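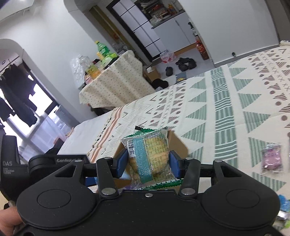 Wusach, 12 Dec 2019

By the time Theda Kuhlmann got to the snack cakes she had been picking things up and putting them down for so many weeks that she did it in her sleep, or so her sister claimed, having shared a hotel room with her in September and woken to find her pinching the corner of the blanket and letting it go again, very gently, over and over.

The work was simple enough to explain at a family dinner, and she had explained it at several. You held the gripper in your hand, you squeezed, you lifted a thing and set it in a box, and later on a machine in the Rankin building would study what you had done and try to do it too. Her uncle always asked why the machine couldn't just work it out for itself, being a machine, and Theda always said that was a very good question and passed him the potatoes.

What she never got to at dinner was the part she loved, and that was the hesitation. Everybody at Griso had been brought up to throw hesitations away. If your hand slowed down over a slippery wrapper, or closed a little and opened again before it closed for good, that was a bad take, and you did it over until it was clean. They had 1,640 clean takes by the end of summer, every one of them smooth as butter, and the robot they had trained on those takes (it was called Flumby, after a bear in a book somebody's child liked) went at a bag of chips like a man shutting a car door.

So Theda had saved the bad ones. She hadn't asked, exactly. She had put them in a folder named "misc" and kept it for the better part of a year, all the little stutters and second thoughts, and when she finally opened it up and counted there were 224. It didn't seem like much next to the others. She added them in on a rainy evening, set the training going, and went home to make soup.

Now she sat at her desk with her coat still on and the results up on one screen and the pastry on the other, golden and crumbly in its clear wrapper, held between two blue pads over an open cardboard box. She remembered that quilt, with its green triangles and its dots. She remembered thinking, as she squeezed, of her grandmother in the market testing peaches, how the old woman's thumb would come down and stop and think about it, and come down a little more, and how the man at the stall would pretend to be looking at the sky.

In the old tests Flumby had crushed every cake they gave it. There had been four cakes and it had crushed all four, and Rankin himself had swept up the crumbs with a postcard and said well, there's always next quarter.

She went down the stairs to the test room without waiting for the elevator. Rankin was there already, bent over with his hands on his knees, his glasses pushed up into what was left of his hair. Flumby's arm hung above a fresh cake. It came down, touched the wrapper, and stopped.

"It's stuck," said Rankin.

"Give it a minute," said Theda.

The fingers opened by a hair and closed again, and opened, and closed, and she found that her own thumb was moving against her finger in her coat pocket. Then the cake went up into the air, whole, sugar and all, and traveled across to the box, and was set down so softly that the wrapper didn't even crackle.

Rankin straightened up and looked at her for a good long while. "What did you put in there?" he asked.

"My grandmother, mostly," said Theda, and she took off her coat and went to get the next cake.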